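Automation on the Packing Floor: A Personal Account

Posted June 3, 2021

The views set out in this post are my own and should not be read as a statement by Plandness, where I have been employed on the packing floor for six years and as shift coordinator since March.

Plandness packs spare parts for commercial kitchen equipment. The building I work in holds 3474 part numbers, from door hinges to small rubber seals, and 50 people work there across two shifts. Until last year every one of those parts was picked, checked and bagged by hand. The company has since entered into an agreement with Briltik, which supplies the arms and grippers, and with Clenetti, which maintains the software that directs them. The first cell has now been in regular operation for one full quarter, and I would like to record what has changed for the people who work beside it.

The most immediate change concerned the bagging benches. Six positions were assigned to bagging under the old arrangement. Two remain. The four colleagues concerned were moved to returns, inspection and cell attendance, and their hourly rates were carried over. Management gave written notice of the moves before the cell was installed, and that notice was honored. The notice did not address overtime. Bagging had been the main source of Saturday hours, and several households had come to depend on them. Those hours are gone, and the rate protection does not replace them.

The second change concerns the nature of the work. A cell attendant clears stoppages, refills the trays and signs the log at the start and end of each shift. The log for the first full month shows 358 stoppages, most of them involving flat parts that the gripper could not lift cleanly. Attendants have told me that the job is easier on the wrists and harder on the attention. A person bagging seals could talk with the next bench. A person attending a cell stands alone for long periods and must then act quickly. I have asked that no attendant be scheduled for more than half a shift at a time, and this request has been granted on a trial basis.

Training is the third matter. New parts are now tried in simulation before they are introduced on the floor, under a project known internally as Tôn. Two of our former baggers take part in these sessions for one afternoon each week. They know which parts slip and which ones catch on their neighbors, and their comments are entered in the project record under their own initials. In my opinion this was the best decision made during the entire program, and it should have been made earlier. The first set of grip settings was prepared without them and had to be largely redone.

I do not oppose the second cell, which is planned for the north aisle. I do ask that three points be settled in writing before it arrives: the treatment of overtime, the length of attendant assignments, and paid time for floor staff in the simulation sessions. At present that time is counted against the production target of the shift, and the remaining staff must make up the difference.

Comments from colleagues and from readers at other sites are welcome and will be published as received. 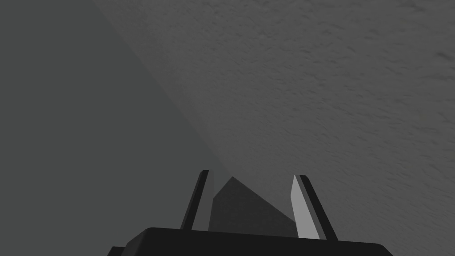
Rosewater wrote: We went through the same thing at our plant, and I would push hardest on your overtime point. Our rates were protected too, and people still took home less every month. By the time we raised it the second line was already running and there wasn't much left to bargain with. Please get it in writing first. Also, does the half-shift limit apply to nights? Ours only covered days, and it caused a lot of bad feeling.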